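From: Miłosz Ostrowski
To: storage-and-drying list
Date: 10th May
Subject: Re: [storage-and-drying] Neck rot and the curing room numbers

Grendley wrote:

> We lost a good part of the back bay again, almost all of it neck rot.
> The curing room was run at the same settings as the year before and
> the logger shows nothing odd. Temperature is flat, humidity is flat,
> fans never dropped out. I am starting to think the published curing
> figures are no use for thick-necked varieties and that we should just
> hold everything at the high end for an extra week. Has anyone
> compared the two? Also, is there any point in bagging for the small
> orders straight out of curing, or does it need to go through the cold
> store first?
>
> Second thing. I have been offered a used dryer, Funutex make, and
> would like to know whether the controller can be set by hand or
> whether it insists on its own program.

Three separate questions in there, so I will take them in order.

1. Flat lines on the logger

A flat humidity line in a room full of fresh onions should make you suspicious. During the first days of curing the crop gives off a lot of water, and the air coming off the top of the stack has to be wetter than the air going in at the bottom. If your logger reads the same on the first day as on the last, then it is reading the supply air, or the aisle, and it tells you nothing about the stack. Ask where the probe is hanging. In our room it was on the door frame when I took the place over, at a height convenient for reading it, and the record from that season is worthless.

What I do now is run two probes. One sits in the supply duct after the heater. The other goes into the top layer of bins, pushed down between the bulbs so it is not in free air. I log both and plot the difference. While the difference is large the crop is still drying. When it closes up and stays closed overnight, surface drying is done. It does not need expensive hardware. It does need the two probes to agree with each other, so put them side by side in a closed box with a saturated salt solution for a day before the season and write down the offset. Mine drifted apart over one winter in a drawer, and I would not have known without the box.

Do the same with temperature while you are at it. A reading taken in the duct is the temperature of the duct. The bulbs on top can lag it by a long way, particularly when they are evaporating water, and if you count curing time from when the heater reached its setpoint you will stop early.

2. Longer or hotter

I have not compared the two in the way you mean, with split lots from one field. Wilczyńska did something close to it and posted the sheets to this list in August. Her conclusion, as I read it, was that extra time at the high setting did very little for bulbs that came in with green necks, and that it cost weight and cracked skins on the ones that were already dry. The weight loss is the part people forget. You are selling by weight and blowing it out of the wall.

The sheets are still in the archive as message 698. Read the footnotes on lot 4, which was topped in the field, and compare it with the others before you change any settings. My own view is that neck rot is mostly decided before the crop reaches the building. The fungus needs a wet neck to get down into the bulb. If the tops are cut short while they are still green, you have made a wet open wound on every bulb, and the curing room is then in a race it may lose at any setpoint. Things I would look at before touching the heater:

- How much of the crop had gone over when it was lifted.
- How long a neck was left at topping.
- Late nitrogen. Thick necks that will not close are quite often this.
- Airflow through the back bay compared with the front bay. You say the loss was in the back. Same settings does not mean same air.

The last one is easy to check. Hang a strip of light tape on a cane and walk it along the face of the stack with the fans on. We found two positions with no movement at all, both behind a stringer that someone had added to stop the bins from shifting. The fan was fine. The air was taking the short way out under the first row.

If you have a static pressure gauge, use it, but the tape is enough to tell you where the dead places are.

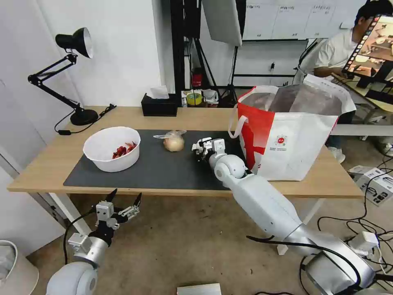

On small orders I would not bag anything straight out of curing, and I would be careful about what kind of bag is used after that. A bulb that is dry to the touch is still respiring and still giving off water, and the rate is highest while it is warm. Put it in something that does not breathe and the water stays with it. The yellow-brown onion in the picture above is only partly wrapped and the plastic is loose, so air can get to it; tie off the same clear bag around a warm bulb and you should expect fogging on the inside, then root growth at the base plate. Net or perforated film is the usual answer. If a customer insists on clear film, ask for the perforated grade and check that the holes line up with something other than the label.

As for the cold store, the point is to bring the temperature down slowly so that you do not get condensation, and then not to bring it back up quickly, for the same reason. Work out the dew point of the packing shed air before you open the door. If the bulbs are colder than that, they will sweat as soon as they come out. A cheap psychrometer and a table are all that is required. The table pinned to our wall is photocopied from a ventilation handbook and has outlived three computers.

My sequence, for what it is worth:

Finish surface drying on the probe difference, as above.
Turn the heater off and keep the fans on with outside air, nights only, until the bulbs are down to outside night temperature.
Then the cold store, stepping down a little each day.
Before packing, move the bins to the intermediate bay and leave them there with the fan running.
Pack.

For an order going out within a few days of curing you can skip the cold store completely. Do not skip the cooling with outside air. I have had returns from that, and they were deserved.

3. The Funutex dryer

I have only worked with one of these, at a previous job, and it may not be the same model as the one you have been offered. On that one the controller could be put in manual from the service menu. It asked for a code, and the code was on a sticker inside the panel door. In manual you set the air temperature and the fan speed and it held both. It did not remember the manual settings after a power cut and would come back in its own program, which ran hotter than we wanted. We had this happen overnight. If your supply is anything like mine, put a thermostat in series as a high limit and do not depend on the controller.

Before you pay for it, I would also check:

- The burner service record, if there is one.
- The flap between recirculation and exhaust. Ours had seized half open and the seller had not noticed. Move it by hand through its full travel.
- The sensor type. If it is the early humidity sensor, replacements are hard to find. An Amico duct sensor was fitted in ours with an adapter plate, and it read sensibly once the scaling was changed. I do not have the scaling values any more.
- The duct connection size against what you have. Reducing it to fit will cost you more airflow than you think, and airflow is what you are short of in the back bay.

I would put the money into the plenum first. A second heat source feeding the same uneven floor will give you the same rot in the same place, with a larger gas bill.

If you can post the raw logger file, including the days before loading, I will look at it. Please send it as plain comma-separated text. The last one that went around was a spreadsheet with the times stored as text in two different formats, and it took most of an evening to untangle. Say also where the probe was, at what height, and whether anyone moved it.

Regards,
Miłosz

--
Miłosz Ostrowski
Replies to the list please, not to me directly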